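The second-hand tea habit

I have been meaning to write about tea for months, and February feels like the right time, because the kitchen is cold until 10 in the morning and I want something hot in my hands from the minute I'm up.

Some background for anyone new here. I was a coffee person all through my twenties, three mugs before lunch, and I thought of tea as the thing you drank with a sore throat. Then I moved to Rusley and ended up two doors down from Agata Greco, who invited me over one afternoon and made me the same oolong seven times in a row. Same leaves, seven pots! The first was light and a bit grassy, the third tasted like buttered toast (I swear), and by the last one it was mostly warm sweet water and I still wanted more. I walked home and ordered a bag that night.

What I love most is how small it all is. You use a tiny pot and a tiny cup, you steep for twenty seconds, you drink it in three sips and you go again. It's the opposite of my old giant mug that went cold next to the keyboard. I get through more tea than I ever got through coffee, and somehow I sit still for it.

What I'm drinking

Right now it's a roasted oolong that Thiện Khương talked me into at the shop on Kasalden Street. He lets you smell everything before you buy, and he's very patient with people like me who say "this one smells like a campfire, is that good?" (It is good. It's so good.) I also have a white tea that I'm going slowly with, and a smoky black one I bought by mistake and now put in everything, including a pot of beans, which I'd recommend to anybody.

My pot is second-hand. I found it at the Dirberg flea market with a chip on the lid, and it pours like a dream, no dribble at all. The cups don't match and I've stopped looking for ones that do. Raffaele Ferri has a full set in a lined box and I've teased him about it, but then he poured for me from it and I went very quiet. It's a beautiful set.

Cleaning up, or the part I put off

Tea stains everything. The brown ring inside the cup comes off with baking soda and a damp finger, and it's oddly satisfying. For the pot I use hot water only, no soap, ever. Agata scolded me about this early on and I can now taste soap in other people's pots, so thank you for that, Agata.

Bamboo is the one that needs a little regular attention. Don't soak it and don't put it in the dishwasher. A quick wipe with a soft cloth is plenty, going along the grain, and get into the corners where the leaf dust collects. Then stand it on its edge so air gets to both sides. I leave mine by the window overnight. If it starts to look dull and thirsty, rub in a few drops of food-grade mineral oil and leave it until morning.
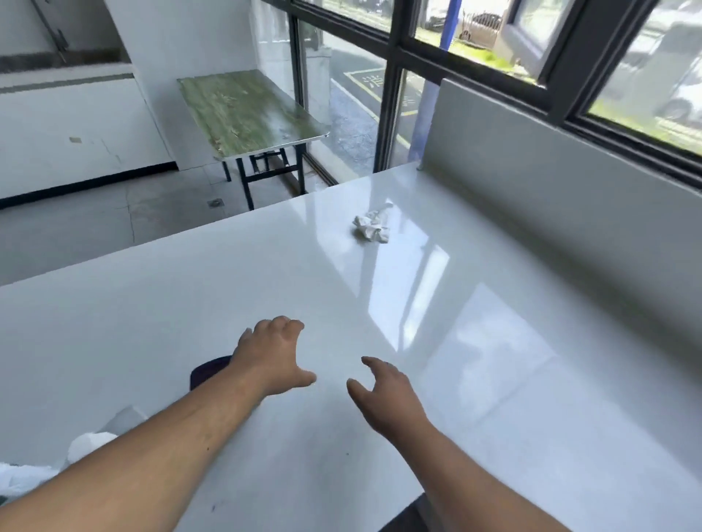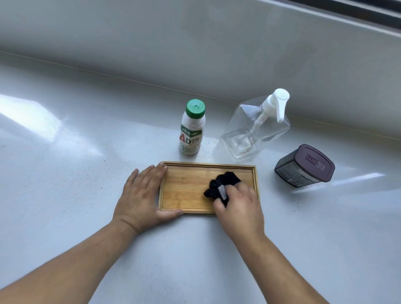
Hold the tray still with your other hand and use an old cloth you don't mind staining.

Having people over

I used to be shy about making tea for guests. It felt like I was putting on a show, and I'd get flustered and pour water all over the place. Then Viola Morelli came by with her sister, and I just started pouring while we were talking, and we stayed at the table until it was dark out. We went through 20 little pots between us! None of us slept that night, but what a great afternoon.

So now I have people over a lot. I put out salted nuts, or those thin sesame cookies from Benedetti if I've been to that side of town, and I keep the kettle within reach so I don't have to get up. I start with the lightest tea and finish on the roasted one. If somebody only wants one cup, fine, more for me.

Ottavio Barbieri asked me last time which tea a beginner should get, and I gave him such a long answer that he'd put his coat on by the end of it. The short answer is a rolled oolong, nothing expensive, and a small bag so it's gone before you get bored of it. Use water just off the boil. Taste it at twenty seconds and go longer if it seems thin.

Next on my list is a green tea I've been a bit afraid of, as I've ruined every green I ever touched by scalding it. Thiện says to let the kettle sit with the lid off for a few minutes first. I'll try it this week and post how it goes. And if you have a favorite, please leave it in the comments, I have one empty tin and it's bothering me.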